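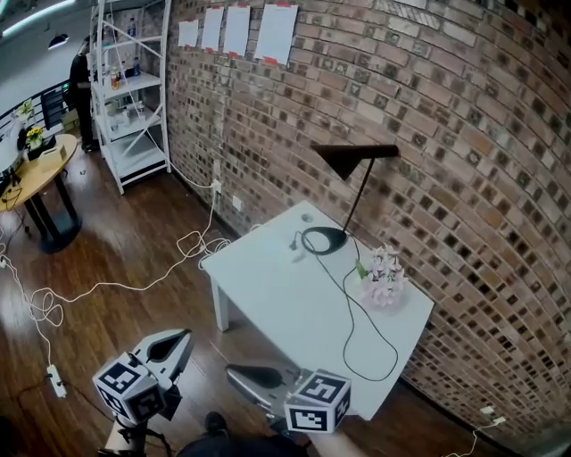 The emissions check of the used diesel vans at the Pristach depot is now in its second stage, and this report covers the work from April until Dec 17, 2021. In the first stage we only collected the service papers of the fleet. Now we compare them with our own measurements on the road. The comparison is desk work and takes more time than the driving. Most of it is reading long columns of values and marking the ones which do not agree.

Until today we have made 1,313 road measurements on 100 vans. The plan asked for 100 vans, so this target is fulfilled. The number of single records in the database is 3,824, because one drive can give several records (cold engine, warm engine, highway).

The results for the vans serviced by Potitz are in good order. The values on the road are higher than in the papers, but they stay inside the limit which we agreed with you. With the vans serviced by Stoltine we have a bigger difference. In many papers the same nitrogen oxide value is repeated for different vehicles, to the last digit. We wrote to Stoltine and asked for the original printouts. They answered that the printouts are stored at another location and will be sent. We did not receive them yet, and I do not want to make a conclusion before we see them.

Delays: the portable analyzer was out of use for 2 weeks in April, when the supplier Pal replaced the pump. The lost drives were made up later.

Budget: the costs for fuel and drivers are within the plan. The calibration gas was more expensive than we expected, and I ask for your permission to cover the difference from the travel line, where money is left.

Next steps: repeat the measurements on the Stoltine vans with a second analyzer, finish the comparison, and prepare the draft of the final report. The table of all vans is attached separately.

Vlasta Kováčik
project coordinator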